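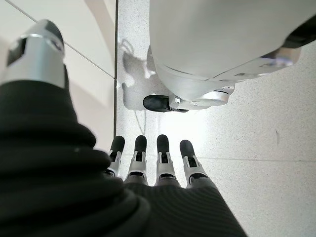 Hi all! I'm Sachiko Nakajima, I run the demo floor at Koskela, and I'm looking for 14 people to come to our open day in March and boss a robot around for an hour. No tech background needed - I'd much prefer folks who cook, clean up after kids, or have strong feelings about how a dishwasher should be loaded.

You'll start with Kaj Eskildsen in the demo kitchen, where the two-armed robot works on the dishes and you get to say where the plates go.
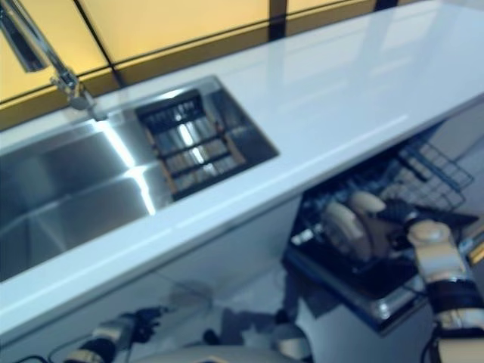 After that you sit down with Gülizar Tekin, who'll ask what bugged you and what you'd trust it with at home. Be blunt, she loves it!

You need to be 16 or older (under 18, bring a parent) and okay with standing for a while. Flat shoes please. We pay a gift card plus parking, and there's lunch - the good kind, I'm ordering it myself.

To sign up, call the Koskela front desk, extension 3015, and ask for me or Itsuki Honda by 12/28/19. Tell us if you have any food allergies too.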